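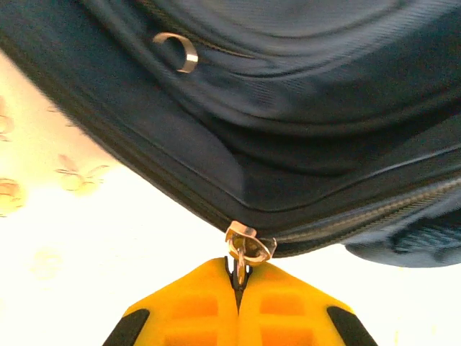
Ullodholm, July

Bag handling set – README and purchasing notes

Maintained by Selina Hubmann. Questions about costs go to Sándor Barta.

What is in the set

Wrist camera recordings of a two-finger gripper working the zippers on soft bags. In the still at the top the yellow fingers have the metal pull of a dark blue bag pinched between them, with the slider just above. There are 2000 episodes. Each folder holds the video, the gripper log and a short text label.

What we are planning to buy

The set was put together to help us decide on equipment for the Adach room, so the shopping list is kept with the data.

Spare finger pairs: 3. Pads can be ordered separately from Fülöp, and the lead time is longer than for the fingers.
Wrist cameras: 2, same model as now. A different lens would mean calibrating again.
Bags: mixed sizes, dark and light fabric, at least one with a large cloth pull. Annelies Gruber has the list.
Lighting: one dimmable panel. Pale surfaces wash out under the present lamps, and dark fabric loses detail in the folds.

Budget

1085 euros is approved for parts. The cameras come out of a separate line and are not in that figure. Shipping is included – customs is not. Thérèse Hiebert is asking Vilik for a second quote on the fingers.

Known gaps

Small metal pulls are over-represented. Grip force was not logged in the first batch. Labels were checked by one person, Erzsébet Kiss, and left and right may be swapped in a few of them.

Changes

July: parts list added, folder names shortened. Old paths no longer work.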